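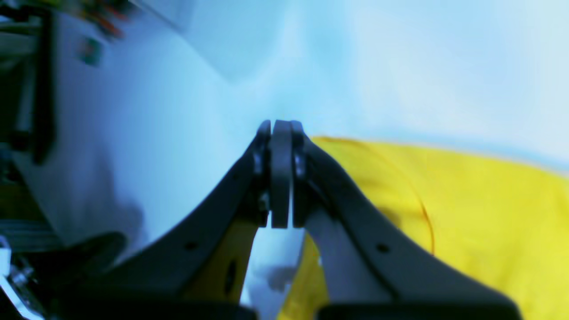 La pinza cierra antes de llegar a la tela amarilla: ¿calibración del cero o geometría de los dedos?

Foro Totside — Robótica casera y talleres compartidos

Publicado por Umesh Kandpal

Buenas. Estoy montando un brazo de sobremesa en el taller que comparto con otros dos socios y me he atascado con el agarre de telas. La foto es de la cámara de muñeca. La pinza es de dos dedos curvos con un tornillo cerca de cada punta, y está cerrada del todo, sin nada entre los dedos.

El objetivo es sencillo de enunciar: coger la tela amarilla por el borde que queda junto a las puntas, levantarla y dejarla doblada sobre la superficie blanca. Con piezas rígidas no tengo problemas. Con tela, de 67 intentos registrados, 19 acabaron en agarre válido. En el resto los dedos se cierran al lado del borde o resbalan por encima sin formar pliegue.

Datos del montaje:

Servo de la pinza: Wuseo, con realimentación de posición. Resolución de 12 bits.
Lectura con la pinza cerrada en vacío: 418 cuentas.
Controladora: una placa Grusier con el firmware de serie.
Dedos: impresos en casa, gris oscuro, con ranura ovalada y un agujero redondo en cada uno.
Cámara: fija a la muñeca, enfoque manual.

He recalibrado la transformación cámara-pinza dos veces con tablero de ajedrez y el error de reproyección es bajo. Lo que no sé es si estoy persiguiendo un fallo de calibración o si esta forma de punta no sirve para tela y tengo que rediseñar los dedos. Reimprimir no me cuesta mucho, pero el brazo queda parado mientras tanto y en el taller hay turnos.

También me preocupa el fondo. La superficie blanca sale quemada en la parte superior derecha y el segmentador a veces pierde el borde de la tela en esa zona.

Gracias de antemano.

Nisha Chaturvedi

Son tres problemas distintos y conviene separarlos antes de imprimir nada.

Cero de la pinza. 418 cuentas en vacío no dice nada por sí solo. Lo que interesa es la dispersión. Abre y cierra la pinza en vacío una serie larga, siempre desde la misma apertura, y apunta la lectura final. Si la dispersión es de pocas cuentas, el cero es bueno. Si deriva en una sola dirección, revisa el tornillo de cada punta y el estriado del eje del servo. Los tornillos que sujetan material flexible se aflojan con los ciclos; una gota de fijador de resistencia media basta. No uses el de alta resistencia sobre insertos en plástico impreso, al desmontar sale el inserto entero.

Calibración. Un error de reproyección bajo con tablero de ajedrez indica que el modelo de cámara ajusta bien en los puntos del tablero. No garantiza que el punto de contacto de la pinza esté donde crees. Con dedos curvos es fácil haber medido el TCP en el plano de los tornillos y no en el extremo de la almohadilla. Comprobación: marca un punto con lápiz en una hoja, ordena al brazo que lo toque con la pinza cerrada desde cuatro orientaciones de muñeca y mide la separación en cada una. Si el error gira con la muñeca, el fallo está en el TCP. Si mantiene siempre la misma dirección respecto a la mesa, mira la transformación base-mesa.

Agarre. Una pinza que se cierra justo en el borde de una tela plana no tiene por qué coger nada. Hay que formar el pliegue antes. La secuencia que uso yo:

Apertura parcial, no completa.
Descenso en vertical, con las puntas unos milímetros hacia dentro de la tela.
Contacto suave, con límite de corriente en el eje vertical.
Cierre lento manteniendo la presión. La tela sube entre los dedos y se forma el pliegue.
Elevación corta y lectura de posición del servo. Si coincide con el valor de vacío, no hay tela: abrir y repetir.

El último paso te da detección de fallo sin añadir sensores, pero necesitas haber resuelto antes lo del cero. Con telas finas la diferencia entre vacío y agarre es de muy pocas cuentas, así que la dispersión manda.

Sobre la exposición: fíjala a mano. La automática mide el conjunto y el gris de la pinza ocupa buena parte de la imagen, de modo que compensa hacia arriba y quema el blanco. Bájala hasta que el blanco deje de saturar. El amarillo seguirá separándose bien en el canal azul. El tinte frío del fondo se corrige con balance de blancos manual, aunque para segmentar me preocupa menos que la saturación.

Leonardo De Luca

Cambia las almohadillas por silicona y ya. A mí me funcionó.

Rizwan Wijesinghe

De acuerdo con Nisha en el orden. Añado dos cosas.

La silicona ayuda en el cierre pero puede estorbar en la bajada — si se adhiere demasiado, arrastra la tela en lugar de plegarla. Yo probaría antes una lámina de goma fina pegada con cinta de doble cara, que se quita en un minuto.

Lo segundo es la línea curva oscura que cruza la tela. Si es una costura, no la uses como punto de agarre. El grosor cambia, la lectura del servo sube y das por bueno un agarre que luego resbala. Tuve ese falso positivo en diciembre con unos paños y tardé bastante en dar con él. Enmascara esa línea en el segmentador o, si no quieres tocar el código, gira la tela para que quede lejos del borde de trabajo.

Para los dedos, si al final reimprimes, mantén los agujeros donde están. Así puedes volver a las piezas viejas sin modificar las placas interiores.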